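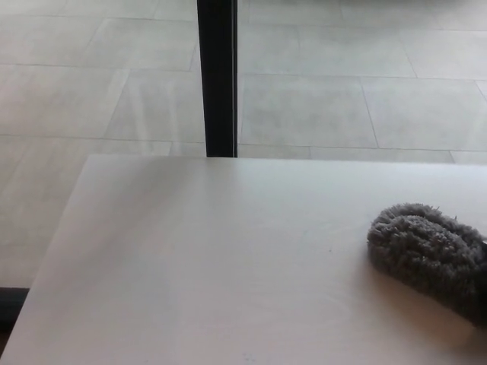
Stullness: household dust deposition records

Version 3. Maintainer: Constanza Sepúlveda

Summary

Stullness contains 1,637 records of settled dust mass from 16 homes in the towns of Kandby and Rurkov. Each record is one glass collection plate, exposed indoors and then weighed. Version 3 adds the February plates and corrects the unit error in the Rurkov files.

Files

plates.csv: one row per plate
homes.csv: floor covering, heating type, number of residents, pets (yes/no)
cleaning_log.csv: resident-reported dusting and vacuuming, by day
blanks.csv: sealed control plates, same columns as plates.csv

Columns in plates.csv

plate_id: string, unique
home_id: string, joins to homes.csv
room: kitchen, bedroom, living, hall
height_cm: height of the plate above the floor
days_out: integer
mass_mg: net mass after blank correction
flag: empty, or one of D (disturbed), L (label unclear), H (humidity out of range)

Weighing

Plates were held at constant humidity for 60 minutes before weighing. Each was weighed twice and the mean recorded. Pairs that differed by more than the balance tolerance were weighed again. Negative net masses are kept as they are; do not clip them to zero before averaging.

Known problems

Cleaning logs are self-reported and incomplete. Almost 15 percent of the rows in plates.csv have no matching log entry. Plates from the Núñez pilot used a smaller glass size and are not included. The hall category covers both entryways and interior corridors.

Loading

Files are UTF-8, comma-separated, with a header row. Missing values are empty strings. Read home_id as text or the leading zeros will be lost.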